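Gikano brings its swim tracker to the pool deck

2019-02-20 – Anyone who has ever tried to count laps while also thinking about dinner will be glad to hear what the people at Gikano have been up to this winter. The small sportswear firm has just shown off the Wulari, a light clip-on tracker made for swimmers, and it should be in the hands of its first buyers before the end of March.

The idea is a simple one, and all the nicer for it. The Wulari fastens to the back strap of a pair of goggles, where it keeps track of laps, stroke rate, turns and rest time, and then gives a soft buzz whenever the swimmer drifts off the pace they picked before getting in. There's no screen to squint at and no button to hunt for with wet fingers (a blessing, if you have ever stood shivering at the wall trying to restart a watch). When the session is over, the numbers go to a phone app, and from there they can be shared with a coach or a training partner, or just kept for your own quiet satisfaction.

Gikano began work on the tracker after hearing from masters swimmers who liked their running watches well enough but found them bulky in the water. The firm took an early version to the Garside pool last fall, where 30 club members wore it through their regular morning practices – a friendly bunch, by all accounts, and not shy with their opinions. Their comments led to a softer clip, a stronger buzz and a setting for kick sets, which the early version had a habit of missing altogether.

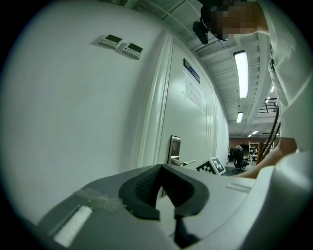 *A white-walled hallway under fluorescent lights.*

The battery is good for 14 hours of swimming on one charge, and the memory holds nearly 300 sessions before anything has to be cleared out. Backstroke and freestyle are picked up on their own, while breaststroke and butterfly still have to be chosen in the app before you swim. Gikano says an update for those 2 strokes is on the way, and it will be free to everyone who already has a tracker.

The firm is also working with Grustemon, the maker of the app, on a plan for open water swimmers, with longer pace targets and a gentle reminder to look up and check where you're headed. It won't be ready for the first batch, but lake and ocean swimmers can sign up through the app to try it out later in the year.

The Wulari comes in blue, gray and a very cheerful orange, with a spare clip and a charging cable in the box. Orders are open now on the Gikano website, and the Garside pool shop will have a few on the counter for people who would like to try the clip on their own goggles first.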